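Wultedthorpe Community Help > Family and relationships

Is it worth going to couples counselling on my own first? 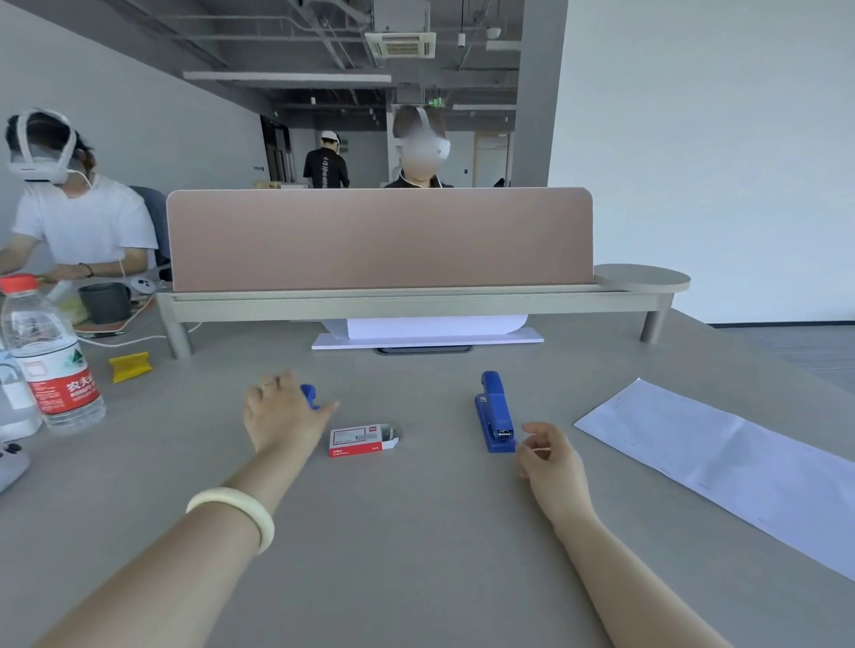 Posted by Ngau, August 14, 2022

My husband and I have been married ten years and for the last two we have argued over the same things, mostly money and his mother. I would like to see a counsellor. He says he'll think about it, which he has been saying since spring. The counselling service on Drorlow Road will take one partner alone for a first appointment. Has anyone done this? Does it put the other person's back up when they join later?

3 replies

Jolene Tamihana
I went alone for four sessions before my partner came. It helped me work out what I wanted to say without shouting it. Two things to ask before you book. Will the same counsellor see you both afterwards? Some won't, as they feel they've already heard one side. And what happens to anything you say in private? Mine told me at the start that she wouldn't keep secrets from him once we were a couple in the room, so I knew where I stood. Tell your husband you're going. Mine was a bit put out at first but he had the date and could have come.

plindisico
Just go. You can't make him.

Drorlow Dad
I was the one who didn't want to go. I thought I'd be told off for an hour. My wife asked if I'd do one session and then decide, and I could manage that. We had ten in the end. Ask about reduced fees when you ring, they don't always mention it.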